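4.2 Where cushions end up

Of all the furniture we looked at, the sofa turned out to be by far the most rewarding. We had expected the dining table to give us the richest material (tables collect things, after all), and we gave it twice the space in our first plan. Within the first pages of coding it was clear that the loose cushion was the livelier subject. A cushion has a place where the household thinks it belongs, and it spends a remarkable share of its life somewhere else!

Our source for this section is the Lumbantobing set, 3000 still pictures of sitting areas collected for the wider study. We kept the 1008 stills in which at least one loose cushion could be told apart from the fixed upholstery. Juwita Lau wrote the first coding guide in March, and we revised it once, after the pilot round. The revised guide sorts each loose cushion into one of 4 resting states:

Set - upright or nearly so, with its back against the backrest or an armrest.
Laid - on the seat, flat or tipped at an angle, whether or not it touches the backrest.
Slipped - partly or wholly off the seat but still in contact with the sofa.
Away - no contact with the sofa at all.

The line between Set and Laid gave us the most trouble, and we are still fond of arguing over it. A square pillow tipped at an angle often touches the backrest with one edge while most of its weight is on the seat. Under the pilot guide such pillows went into Set, which made sofas look far tidier than they were. The revised guide asks only where the weight appears to lie. Slipped was the happy surprise. We had put it in as a catch-all, and it became the state we talked about most, as it holds pillows that a person tidying up would reach for first and that a person sitting down might easily leave alone.

Sectional sofas deserve a special word. The inner corner, where the main run of seats meets the chaise, is awkward to sit in and very easy to lean things against. We therefore recorded position along the sofa as well as resting state, using the seams between seat sections as a ready-made ruler. Color was noted too, mainly so that two coders could be sure they meant the same pillow. Anything else near the seating, such as side tables, floor covering and curtains, was noted as setting and left out of the counts. Stills from the same session with no sofa in view were kept with their session but given no cushion code.

Figure 3 comes from the Setevik session. Panel (a) is a good case for the guide, with two pillows in two different states on one beige sectional: the blue one is coded Laid, and the white one, at the corner where seat meets chaise, is coded Slipped. Panel (b) has the striped carpet and no sofa, so it has a setting note only. 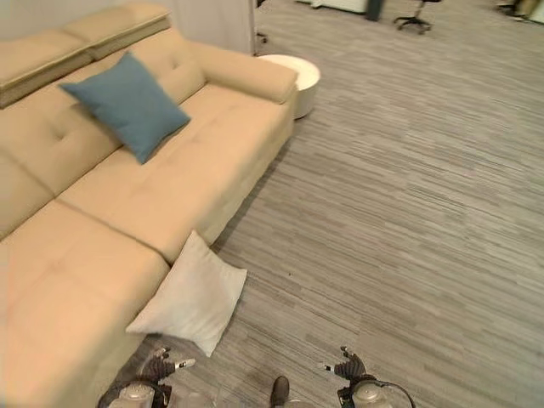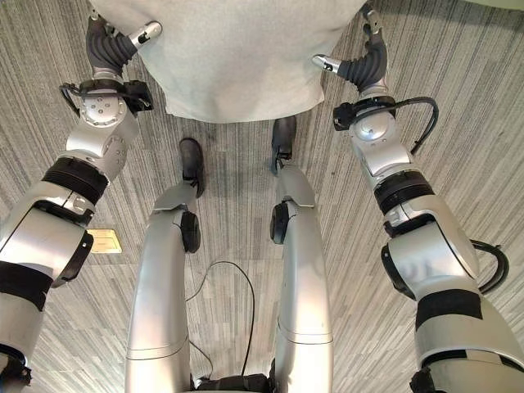

Figure 3. Setevik session. (a) Sectional sofa with a blue and a white pillow. (b) Gray-and-white striped carpet.

4.3 Disagreements between coders

The two coders differed on 43 stills. Most of these were Set against Laid, as the pilot had led us to expect, and we settled them by looking again together. Very soft pillows were the hardest, since a slumped pillow can seem to rest on everything at once. We kept both original codes in the shared file along with the agreed one, so that anyone who would draw the line elsewhere can do so.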